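Cleaning up old bricks without wrecking them

I brought home 300 secondhand bricks in February for a garden path and learned most of this the slow way, so maybe it saves you a weekend.

First off, figure out what mortar you have. Scratch it with a key. If it crumbles and leaves a chalky white smear, it's lime and you're in luck, because you can knock most of it off with an old chisel held almost flat. If the key just skates across, it's cement, and you'll be working a lot harder. I set the cement ones aside for the bottom course where you can't see them (a little cheating never hurt a path).

I use a brick hammer for the big lumps and a 2-inch scraper for the rest. Gloves and safety glasses the whole time, please! Chips fly farther than you'd think. And dampen the brick before you start scraping. You don't want to breathe that dust, and a quick dunk in a bucket keeps it down.

Skip the wire wheel on a drill. I tried it on three bricks and it took the face right off, and once that hard outer skin is gone the soft inside soaks up water and flakes in the first frost. A stiff nylon brush is plenty.

If your bricks have a maker's name pressed into them, go easy around the letters. Mine say Cladthorpe and a few say Lehtinen, and the hollow part was packed solid with mortar. Soak those overnight, then pick at the corners with a wooden skewer. An old toothbrush gets the last of it. I laid all the named ones face up by the back door, with one crooked one that I keep meaning to fix.

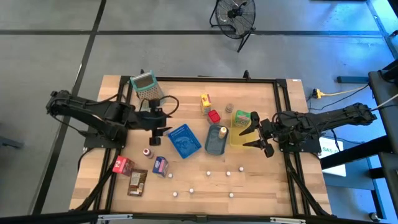
White bloom is a different problem. It's just salt coming out as the brick dries, and the worst thing you can do is hose it, which sends it right back in. Dry brush it, sweep up the powder, wait a couple weeks, brush again. My neighbor Teodoro Xolalpa swears by vinegar, and I did try it on a spare, but it left a dull patch so I went back to the brush.

Stack the clean ones on a pallet, with gaps between them, and put a tarp over the top only. Wrap the sides and they'll sweat. Mine sat like that until the ground was soft enough to dig, and I still have a short stack left over behind the shed if I ever get to the barbecue.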